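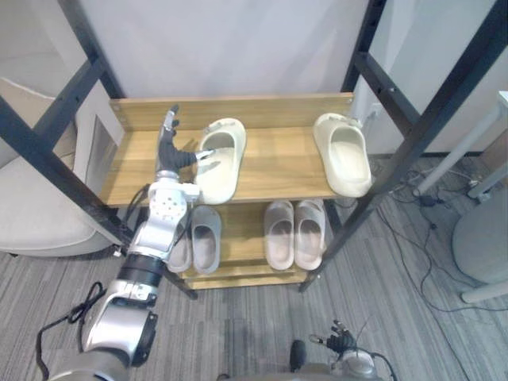

Why shoes, of all things? Zixuan Fang asked me that the week I started, and it's still the question I get most. Slides come in pairs, and a pair is only tidy if both halves end up next to each other. So the robot has to care about where the other shoe is - that's the whole point of Clondell, our method for teaching two-handed tidying from human demos.

How much data did you use?

800 demos, all collected by people steering the robot through the task. I did a good chunk of those myself and my shoulders still remember July!

What does Clondell do differently?

Most policies I've trained look at the camera view and spit out the next bit of motion. Ours first guesses what the finished shelf should look like, then picks motions that get closer to the guess. We redo the guess every 2 seconds, so a bumped shoe doesn't throw off the rest of the run (well, usually).
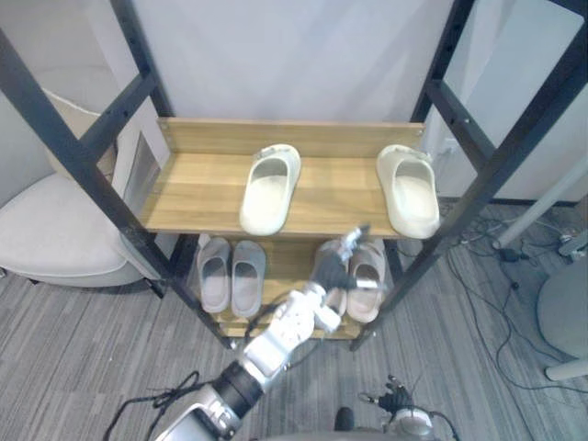 Does the lower shelf really need its own training data? Galitz wrote in to ask, and added that a decent planner ought to handle the height change for free. I hoped so too! But with upper-shelf demos only, the hand kept coming in too high. Mixing in lower-shelf demos fixed most of it.

How often does it fail?

In our last round it botched 3 of 21 runs. Two were bad grasps on the strap, and in the other one it swapped a left and a right - which I'd count as a fail even if my family wouldn't.

Can I get the code?

Soon. I'm still cleaning up the training scripts, and the config files are a mess. The demos will go up at the same time.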